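Workshop Tips: Getting Inside an Old Desktop Tower Without Making It Worse

Filed under: Bench and Basement
By Eetu Riihimäki

Every house over a certain age has an old computer tower in it. Ours was under the stairs, behind the fondue set. You can pay to have it hauled off, or you can spend an evening with the side panel off and get a perfectly decent machine for homework, recipes and the one game your brother-in-law still plays.

These are the tips I give people in Plurkosdale when they ring me up with a screwdriver already in their hand.

1. Unplug it

Yes, I know. Unplug it anyway, from the wall and from the back of the case, then hold the power button in for a few seconds. If a fan twitches, congratulations, you have just met the leftover charge. Leave the power supply itself alone. It is the one box in there you should never open, however good you are with toasters.

2. Lay it down

A tower is called a tower for the convenience of people who sell them. For working on, it wants to be flat on its side with the open part facing up. Then gravity holds things where you put them, and a dropped screw lands on the board where you can see it. Standing up, the same screw goes behind the drive cage and stays there until the next owner.

Pick a table you can walk around. The dining table is fine if you put down an old cutting mat or a flattened cardboard box. A bath towel is not fine. It makes static, and it sheds, and then the inside of the computer has a coat.

3. Dust first, outdoors

Take it to the porch before you take it to the bench. A soft paintbrush (a clean one, please) and a can of air will do the job. Hold fan blades still with a finger while you blow on them, or they spin like a fairground ride and the bearings suffer for it.

Don't use the vacuum cleaner. I used the vacuum cleaner once, and somewhere in a landfill there is a bag with a very small jumper in it.

4. Photograph the cables before you touch them

Take one picture from straight above and one from each side. You will be sure you'll remember where that blue lead went. You will not remember. I have 35 pictures on my phone of the inside of computers and 2 of my wedding.

If you'd like to go further, fold a bit of masking tape around each lead and write where it goes. "Drive, lower" is good. "This one" is less good, and I speak as the author of several.

5. Sort the screws as they come out

Case screws and drive screws look alike and are not. Force the wrong one into a drive and it will go in beautifully, once. A muffin tin is ideal, one cup per part. I use an Onel tin with seven good cups and one that rusted. An egg carton works too, as long as there are no opinions in the house about recycling night.

6. Move the cables out of the way gently

The bundle from the power supply always flops across the exact thing you want to reach. Ease it toward the drive side and hold it with a loose twist tie or a strip of hook-and-loop. Don't yank. Most of those plugs have a small latch on one side, and the latch has to be squeezed before anything moves. If you're pulling hard enough to grunt, you've missed the latch.

Older cases often have colored plastic on the bits you are meant to handle, such as the drive catches. If a piece is bright blue and everything near it is black or gray, start there.

7. Treat the processor socket like a sleeping baby

This is the part people are scared of, and for once they're right. The steps are short:

Touch bare metal on the case first.
Lift the lever, then the metal bracket, all the way up.
Hold the processor by its edges only.
Find the little corner mark or the notches and line them up with the socket.
Lower it straight down and let go. No pressing, no wiggling.
Close the bracket and bring the lever down.

The lever does take more push than feels polite, and it may creak. The processor itself should take no push whatsoever. If it isn't sitting flat, lift it out and look again. On many boards the fine pins are in the socket, and a bent one is an evening with a magnifying glass and language.

Leave an empty socket open for as short a time as you can manage. Dust likes it. So do crumbs. I don't eat at the bench anymore, or at least I don't eat anything flaky.

Socket open and empty first, then two with the processor in: 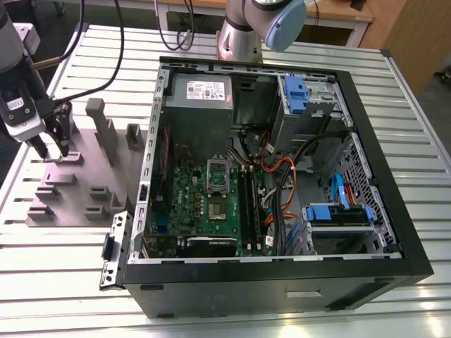
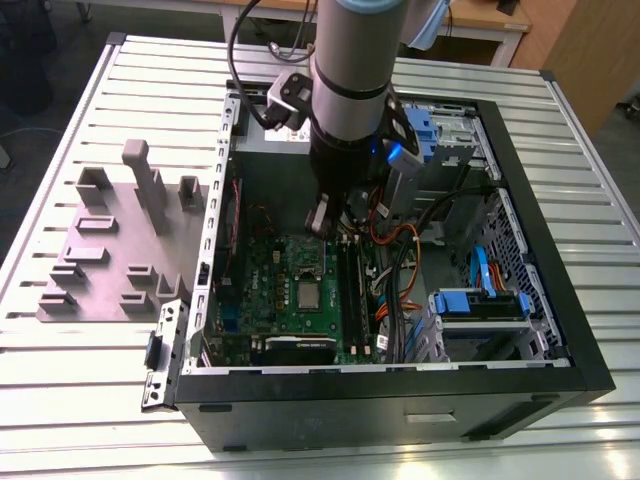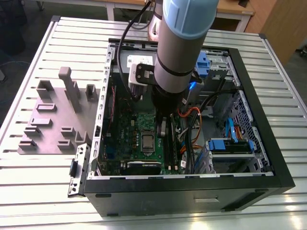
8. Paste, and not much of it

Before the cooler goes back on, wipe off the old thermal paste with a lint-free cloth and a little rubbing alcohol. Then put a blob the size of a small pea in the middle of the processor and stop. It spreads by itself when the cooler is tightened down. My neighbor Toivonen iced his like a birthday cake, and we were finding gray smears on the light switches well into November.

Tighten the cooler screws a bit at a time, going corner to corner.

9. Memory goes in with a click

Open the latches at the ends of the slot, match the notch, and push down evenly with both thumbs until the latches snap in. A stick that's only three-quarters seated looks almost the same as one that's in properly, so check that both ends are level. Half of the "dead" computers I get asked about have one end of one stick sitting high.

10. Test before you close it up

Leave the side panel off, plug in the monitor, keyboard and power, and press the button. Hands out of the case while it's on. If it starts, shut it down, unplug it again and put the panel back. If you put the panel on first, it won't start. I can't explain the science of this.

11. Leftover parts

There will be a bracket or a screw left over. Tape it in a small bag inside the case, on the floor, away from any fans. Whoever opens the thing next will want it, and it will probably be you.

For longer-term storage I keep spare parts in a Wustetti shoe box, with a label saying what came out of which machine. The box holds 40 assorted screws and a drive I'm not ready to talk about.

Next up in Bench and Basement: the printer. Bring a snack.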